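Up at 4:20 with the baby, then again at 6, and by the second time I gave up on sleep and made coffee. He is 7 weeks old now. The clinic weighed him this morning and he has put on 300 grams since the last visit. The nurse wrote it in his book and said to carry on as we are.

The wrap from Nelow came in the noon mail. I ordered the gray one in the end. The cotton is thicker than I expected and the label says to wash it before use, so it is in the machine with his sleepsuits. I have been using the Ivitz carrier my sister passed on, but the buckle digs in under my arm after 20 minutes and I can't reach it to undo it on my own. If the wrap works out I will give the Ivitz back to her.

Beverley Holroyd stopped by at two with a lasagna and her notes from the mothers' group at Hollis. They meet in the room behind the library and there is a sale of used baby clothes in June. I said I would bring the newborn things he has already outgrown. There is a whole drawer of them, some with the tags still on. She held him while I took a shower and washed my hair.
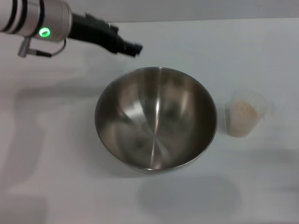

Silver arm, green light, white table.

He slept from three until almost five, the longest stretch he has done in the daytime. I folded laundry, answered two emails and wrote the thank-you cards for his great-aunts. I still owe one to the neighbors for the blanket.

I need to decide on the stroller this week. The Tosomon is the one I keep coming back to — it folds flat and would fit in the trunk with the groceries — but the seat can't be used until he is older, so we would have to buy the bassinet as well. Dan wants to try it in the store first. I would like to see how it goes over a curb.

Bath at six thirty, feed at seven, down by eight. He cried when I took him out of the water and stopped once he was in the towel. The wrap is on the rack to dry. I'll try it tomorrow after his morning feed.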